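18/10/2026

Natural dye book, entry carried over from the loose sheets

Right, back into the proper notebook, because the loose sheets were getting silly and one of them had gone through the wash in my apron pocket. If you're reading this to find the avocado recipe, it's in the old green book, near the back. This one is all madder and weld, plus a rant about alum.

Where we'd got to: the Kerkach fleece finally came back from the spinner and it's lovely stuff, a bit crisper than I expected, with a real bounce in the skein. I'd been picturing something soft and sleepy like the Holska and it's nothing like it. Holska drinks dye like a sponge and goes dull if you so much as look away. Kerkach seems to take its time and then come up brighter. I say seems - I've only done two pots of it and I've been wrong before on less.

Scouring first. Both yarns went in for a long warm soak with a squirt of plain dish soap, then two rinses. The Kerkach had a surprising amount of spinning oil in it and the first water came off the colour of weak tea. I nearly skipped the second rinse and I'm glad I didn't, as there was still a film on top of the bucket. Last month's blotchy batch is almost certainly down to this. I'd blamed the pot.

Mordant. Usual alum, 9 per cent of dry fibre weight, with a bit of cream of tartar. I weighed everything dry this time, before the soak, like I keep telling everyone else to. Total dry weight 400 grams across both yarns, so 36 grams of alum, dissolved in a jug of boiling water before it went anywhere near the pot. Brought it up slowly, held it just under a simmer for an hour, then lid on and left overnight. The skeins felt right in the morning, slightly tacky when squeezed. When I've used too much alum they feel like licking a stamp with your fingers, if that makes any sense at all.

The rant: the new tub of alum is much finer than the old one and a level scoop weighs more. So anyone who's been going by scoops (you know who you are, and one of them is me) has been over-mordanting since we opened it. Please use the scale. I've taken the scoop out of the tub and put it in the drawer with the good scissors. Label the jug too while you're at it. It's a dye jug now and it is never going back to the kitchen.

Madder pot. Chopped root, soaked the night before and then put through the old blender with a splash of water. Gorgeous smell, like wet dirt and beets. I tipped it into a stocking, tied it off and dropped it in the pot so I wouldn't be picking bits of root out of yarn until Christmas. Half a teaspoon of chalk, since our rainwater is so soft that madder comes out a sort of sad salmon without it.

Temperature is where I always get into trouble. I wanted to hold it at 50 for the first stretch and then let it creep up, and for once I stood there with the thermometer and did it. No phone, no wandering off to water the tomatoes. It got away from me only near the end, and I pulled it off the burner before it went anywhere near brown. Cooled in the pot, skeins in, lid on.

Results, still damp so take this with a grain of salt: Kerkach is a proper red. A brick red, leaning a touch orange where the sun hits it. The Holska is softer and pinker and has a couple of pale spots near the ties. Those ties were too tight, my fault, I did them in a hurry. Figure-eight ties from now on, loose enough to get a finger through.

Second dip in the same bath gave a warm coral on both. Third dip I wasn't expecting much, and it was a peach so nice I might like it better than the first. I'd never have the nerve to aim for that colour.

Weld pot. Dried tops from the Atinga garden, which were a bit stalky this year after the dry spell, so I used more than I normally would. Simmered for an hour, strained through cloth, chalk again. The colour in the pot looked like nothing much, weak apple juice really, and then the wool went in and came out screaming yellow. I don't think I'll ever get tired of that bit! Both yarns did well and I couldn't tell them apart without the tags.

On the subject of tags - the paper ones are hopeless. Even the ones sold as waterproof came out of the mordant pot as mush. I've gone back to knots in the tie end. One knot for Kerkach, two for Holska, and a little loop added if it's been through madder. It's written inside the cupboard door as well, in case this book goes missing again.

Overdye. I had a skein of the weld yellow left and put it through the tail end of the madder for five minutes, just to see. Came out a marigold orange, quite even. I also tried a scrap in iron water and that gave me a mossy olive that I'd happily knit a whole jumper out of. Iron makes the wool feel harsh though, so a tiny pinch only, and a separate pot, please. Iron in the madder pot and we'll be making brown forever.

Light test. Wound a bit of each colour around card, covered half with foil and taped the lot in the north window. The old Peris samples have come down to make room and I had a good look at them before they went in the box. Madder has hardly moved. The turmeric one is beige. I know everyone loves turmeric, it's cheap and it's instant and kids go mad for it, but I can't put it in anything I'd want someone to keep.

pH fiddling, in case it's useful. A splash of vinegar in a cup of the madder bath pushed the sample orange straight away. Washing soda took it towards a purply raspberry, and I'd like to follow that up on a full skein when I've got one to spare. I wouldn't go far with the soda on wool, it doesn't enjoy it. Try it on the cotton scraps first.

Still to do:
Wash all the madder skeins again, they're still giving off a bit of colour.
Write down the weld weight properly, I've got it on the back of a receipt.
Order chalk.
Re-skein the Holska and see if the pale spots disappear once it's all mixed up.
Find the other thermometer. It was reading 5 degrees off when I last checked it in ice water, so if you find it first, don't use it.

Drying notes: out of direct sun, under the verandah, with a bit of weight on the bottom of each skein. The Kerkach curled up like a pig's tail without it. I used a wet tea towel folded over the loop and that was plenty. It rained sideways in the afternoon and two skeins got a free extra rinse, no harm done.

I've kept the spent madder in a bag in the freezer. There's colour in it yet and I want to try it on the silk, low and slow, over a couple of days. If you're after ice, it's the bag on the left that you want. The one on the right will turn your drink pink.

Next go I'd like to do the same two yarns with a longer cold soak in the madder before any heat at all, and compare that against today's red. Same alum, same water.

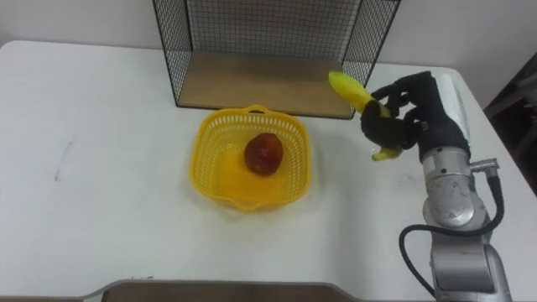

Yellow basket and the mesh shelf, white table.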